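Maihi Butcher-Block Work Table: Product Review

Print this page | E-mail this article
Reading time: 3 minutes

The Maihi work table is sold for shared kitchens, craft rooms and small schools. The Zanholm Community Workshop bought one in March, at a cost of $841 with delivery, to replace a folding table that had become unsafe. This review covers assembly, the finish of the top, and how the table has held up in regular use.

The table ships in three cartons. The heaviest should be lifted by two people. Assembly took one evening with the supplied hex key, although a proper socket wrench is recommended for the leg bolts. The printed instructions are clear until step 17, where the drawing shows the crossbar upside down. Odetier, the distributor, confirmed the error by telephone and mailed a corrected sheet within the week.

The top arrives sanded but unfinished. Buyers must apply their own oil, and the manual does not say how much. Our shop supervisor, Elsie Tautahi, used four thin coats of food-safe mineral oil with a full day between each. The wood took the oil evenly except at one corner, where a patch of glue had to be scraped away first. A table at this price should not need that repair.

Once oiled, the surface resists water well. Coffee left overnight came off with a damp cloth. Beet juice did not, and the mark remained until it was sanded by hand with fine paper. Knife marks are shallow and can be treated the same way. Users who cut directly on the top should plan to sand and oil it twice a year.

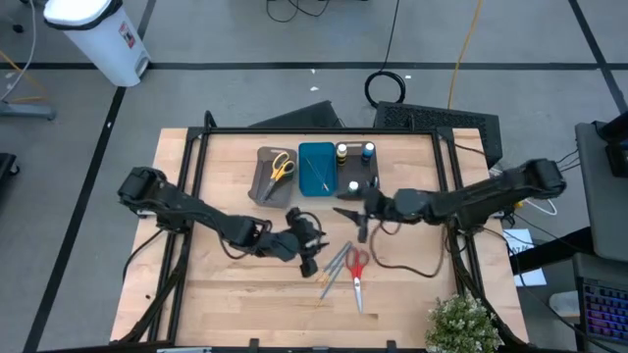
Stability is good on a level floor. On our older boards the table rocked slightly, and the adjustable feet offer very little travel. We placed a thin cork pad under one foot - a simple remedy, but one the maker could include in the box. The height is fixed and suits most adults who work standing. Seated users found it too tall.

The Bumonus table, which we tried in the same room, costs $289 less and comes already oiled. Its top is thinner and flexed when dough was kneaded at the center. For light crafts it would be the better purchase. For kitchen work and hand tools, the Maihi is recommended, with the reservations noted.

Reviewed by Carleen Quinlan

Comments (3)

Kane McPhee
Did you oil the underside as well? Mine cupped over the winter and the store told me that was why.

Carleen Quinlan
Yes, two coats underneath. The manual does not mention it and should.

Kirsty Bolger
Same upside-down crossbar drawing in my box. I had the whole base together before I noticed.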